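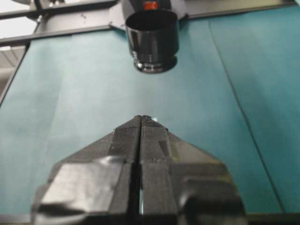 The blue-green surface in the sorting room at Coppens.

Coppens picks out a new colour for its sorting room

10/19/20

The see-through playing pieces used in the board game Lurkumero are now being sorted against a blue-green background, after complaints from players about boxes that arrived with pieces missing or mixed up.

Coppens, which publishes the game, said the change was made over the summer in its sorting room on the ground floor in Firnent. The white tables that had been in use since the firm moved into the building have gone to the warehouse side, where they are used for folding boxes.

Lurkumero is played with small translucent pieces in several colours. The orange ones have never been much of a problem. The palest ones, known to players as frosts, are close to clear and were easily lost on a white table. Some ended up in the wrong tray, some on the floor, and a fair number in the vacuum cleaner bag.

The firm received 523 messages about missing or wrong pieces after the last print run. Most of them concerned frosts. Replacements were posted free of charge, but Griet De Graaf, the managing director, said the cost of stamps and envelopes had become hard to ignore.

"You open a new game with your family on a wet afternoon and you are one piece short," she said. "People are polite about it in their letters, but you can tell they were let down. I would be too."

Trying out colours

The staff started with black. A roll of black cloth was laid over one of the tables for a fortnight, and the frosts showed up well on it. The dark blue and dark green pieces did not, and several people found it tiring to look down at for a whole morning. Lint was another nuisance, as every thread on the cloth looked like something that ought to be picked up.

A mid grey came next and was liked by no one in particular. Yellow was tried for a few days and dropped when the amber pieces vanished on it.

Blue-green was suggested by Liesbeth Verbruggen, who designs the firm's boxes and had been using the shade for the back of the rule book. She brought a sample down from her office and scattered a handful of mixed pieces over it. The orange ones stood out at once, and the frosts could be made out from the other side of the table.

The shade is hard to pin down. Beside the window it looks closer to a silvery blue, and further in it turns greener. Two surfaces meeting at a join in the room can look as though they came from different suppliers, with the left one pale and washed out and the right one a much deeper teal. De Graaf said she had been asked more than once if the order had been wrong.

A streaky finish was accepted after some discussion. Verbruggen would have liked something more even, but an even finish showed reflections from the lamps, and the sorters preferred to do without those.
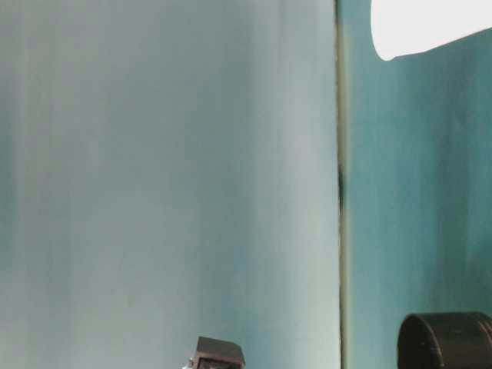 What has changed in the room

The colour is the part visitors notice. Staff say other changes have made as much difference to the working day.

Trays used to be stacked at the end of the table and passed along by hand. They now stand on a low shelf at each place, with the lightest colours nearest the sorter. Pieces are tipped out in small amounts, a scoop at a time, and the surface is cleared before the next scoop goes down. Anything chipped or cloudy goes into a separate pot, which is emptied at the end of the shift and sent back to the moulder.

The lamps have been lowered and fitted with covers. Under the old ceiling lights the pieces threw small bright spots on the table that could be mistaken for frosts, and new sorters in particular would reach for them.

There is also a rule about cups. Tea and coffee stay on the windowsill, which has been widened for the purpose. The rule was put up after a spill in the first week that left a ring on one of the new surfaces, and that surface has been turned round so the mark faces the wall.

Kamran Amini, who has run the sorting room for the past four years, said the pace had hardly altered, but that the second check at the end of the line was turning up far fewer mistakes.

"We used to find the frosts at the end of the day when we swept," he said. "You would hear them in the dustpan. Now I can stand at the door and see if there is one left behind."

He said the scoops had taken more getting used to than the colour. Experienced sorters were in the habit of tipping out a whole bag and working through it from one side to the other, and some were not keen on stopping every few minutes to clear down. A few still do it the old way with the darker pieces, where little goes astray, and he has let that stand.
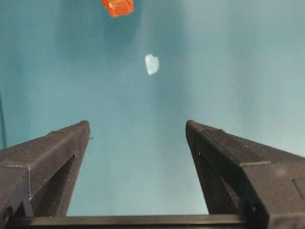
The cost of the work has been modest. The covering for one table came to 53 euros, including the trim along the front, and the lamp covers were made from material already in the building. De Graaf said the firm would know by the spring if the spending had been worth it, but that the first signs were good. A trial batch of 200 boxes was packed in September and sent to shops in the region. By last week the customer desk had heard from three buyers in that batch, and one of those had a torn board with nothing wrong with the pieces.

The join between surfaces remains a weak spot. Small pieces can roll towards it and come to rest along the edge, where they are harder to see and awkward to pick out with a fingertip. A wooden strip was tried and came loose. Amini has asked for a strip of soft filler instead, and until that is fitted the sorters work well away from the edge and run a finger along it before they clear down.

There has been some talk of changing the frosts themselves. A faint blue tint was added to the latest moulding, so slight that on a white table it makes almost no difference. On the blue-green it gives the piece a bit more of an outline. A stronger tint was turned down, as players had told the firm that they liked the frosts pale and did not want them confused with the light blue pieces, which have a different value in the game.

The shape has stayed as it was. Frosts are irregular, with a slight point on one side, and sorters say they learn to recognise it early on. The orange pieces are larger and blockier and can be spotted from well across the table.

Advice for players

The firm has printed a short note on the subject for its newsletter, suggesting that anyone who loses pieces at home could try playing on a coloured cloth or a large sheet of sugar paper. The note recommends blue-green but says that most strong, plain colours will do, apart from yellow. It advises against patterned tablecloths, and against playing on a rug.

The note has been passed round on the players' forum, where there was already a long discussion about lost frosts. Several members had worked out their own answers, among them a baking tray lined with felt and the lid of an old suitcase. One club sets its pieces out on a teal surface at the start of every session and puts a single frost down first, well apart from the orange, so that newcomers know what they are looking for.

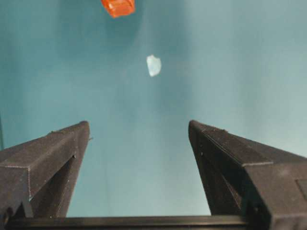

According to Gerrit Smits, a cloth on the table is fine for two players but gets in the way with four, as it creases when people lean across and the pieces slide into the folds. He would sooner see a printed mat in the box, cut to the size of the board and stiff enough to lie flat, and said he would pay a little more for the game if it came with one.

Kobe Jacobs disagreed. A mat would make the box heavier and dearer to post, he said, and most households already had something that would serve. What he wanted was a small bag of spare frosts with each game. "Mine go under the sofa," he said. "A mat is not going to stop that."

De Graaf said both ideas had been put to the firm before. Spare pieces are likely to come first, and the next print run may include a few in a paper envelope tucked under the board. A mat would need a deeper box, and the present one was made to fit the shelves of the shops that sell it. She has asked Verbruggen to price a folding version all the same.

The remaining tables in the sorting room are to be covered in November, when the room will close for two days. The same shade has been ordered from Jinden, which supplied the first lot. Orders placed during the closure will be sent out from stock already packed.

Players who are still missing pieces from an older box can write to the customer desk at Coppens with the colour and the number needed. There is no charge for replacements, and the box does not have to be sent back.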